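From: Suqin Peng
To: Grurnley Walkers list
Subject: Re: [grurnley-walkers] Yin ridge in December, places left

Kai-wen, thanks for passing this on. I've read the Feneo page twice now and I'm less keen than I was after the first reading. Comments in between your paragraphs.

> Feneo are running their Yin ridge traverse again in December and
> Junhao says there are still places if we book as a group. It's
> 11 days, hut to hut, with a guide and bags carried. They call it
> "moderate, suitable for anyone who walks regularly".

Anyone who walks regularly where? I walk regularly to the post office. The same page gives the longest day as 14 hours "including lunch", and I can't square that with moderate, however good the lunch is. In December you'd be starting by torchlight and very likely finishing by it too. I'd like to know whether that day can be split if the group is slow, or whether we simply get hurried along.

The 11 days also want looking at. Day one is "arrive, welcome supper". Day eleven is "breakfast, depart". Day six is a rest day, and day two is a bus ride with what they call an acclimatisation stroll. That leaves seven days of walking. Seven is fine by me, but it's not what the headline makes you think you're buying.

> The high point is the pass above Prindex at 1,978 metres, so
> altitude shouldn't bother anybody. Snow is unlikely before
> the new year.

I agree about the altitude, and I wonder why they need an acclimatisation stroll for it. Snow is another matter. Who says unlikely? Lingyun Yuan crossed that pass a few winters ago, at much the same time of year, and her group turned back below the top and spent two nights in the lower hut waiting for the wind to drop. Her account is in the list archive if anybody wants it. She thought it a grand trip all the same, but she went with people who had ice axes and had used them before.

The Feneo kit list has "walking poles (optional)" and says nothing whatever about axes or spikes. Either they don't expect to cross the pass in bad weather, in which case what is the plan for days seven and eight, or they hand out the gear at the hut and haven't said so. I've looked for an alternative route on their map. There's a dotted line going round by the valley, but the map has no scale and half the names on it don't match the ones in the itinerary. Prindex is shown on the wrong side of the river, unless the river has moved.

> Bags are carried between huts so you only need a day pack.
> The limit is generous.

Carried by what? The page says "transported". If there's a track that takes a vehicle to every hut then we aren't walking anywhere very remote, and if there isn't, somebody is carrying them on their back and I'd want to know what they're paid and how much they're asked to lift. Junhao, you spoke to them on the phone — did this come up? I don't mean it as an accusation. I'd just like it answered before I hand over a deposit.

> I thought we could do a training day beforehand so that people
> can judge for themselves.

This is the best part of the message and I'm all for it. I'd suggest Saturday, the long way round from Grurnley quarry, up over both tops and back by the reservoir. If you come off that feeling cheerful you'll probably manage most of the Yin days. If you don't, better to find out near a bus stop.

Could people please come in whatever they mean to wear on the ridge, boots included. On the last training walk I counted myself among the guilty, having left my good pair at my sister's, and I was no use to anyone after the second stile. New boots bought the week before we leave won't do either. I know it gets said every year.

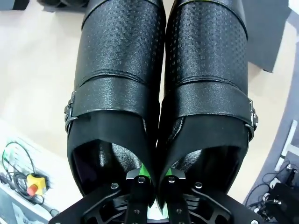 On the money, the page says a deposit of 40 per cent, not refundable "except where the operator cancels". Fine, but further down, in the small type, the operator may "substitute an itinerary of similar interest" at any time without that counting as a cancellation. So if the pass is shut on the first morning they can walk us round a lake for a week and keep the lot. I'm not saying they would. Boyang Long went with them in the spring, on a different route, and had nothing bad to say about the guide or the food, though he did mention that the hut on the fourth night had been swapped for a guesthouse beside a main road.

I'd be happier if we put these to them in writing, as one message from the group:

- What happens on the pass days if there's snow or high wind?
- Are axes and spikes supplied, and does anyone teach us to use them?
- Is the 14-hour day fixed?
- How do the bags get there?
- What's the bag limit in actual kilos?
- How many walkers to each guide? I can't find this anywhere on the page.
- What counts as a "similar" itinerary?

If they answer properly I'll very likely come. I've wanted to see that ridge for years, and the photographs from the north end are lovely — although I notice every single one of them was taken in summer.

> Let me know by the end of the week if you want a place held.

Put me down as a maybe, please, and don't let them take a card number off you for it. "Held" had better mean held. Last time we had places held by an outfit it meant we were on a list behind another list.

One more thing for whoever is driving on the training day: the lower car park at the quarry shuts at dusk and the barrier does come down, so use the upper one. I can take three from the station at half past seven if they don't mind the dog.

Suqin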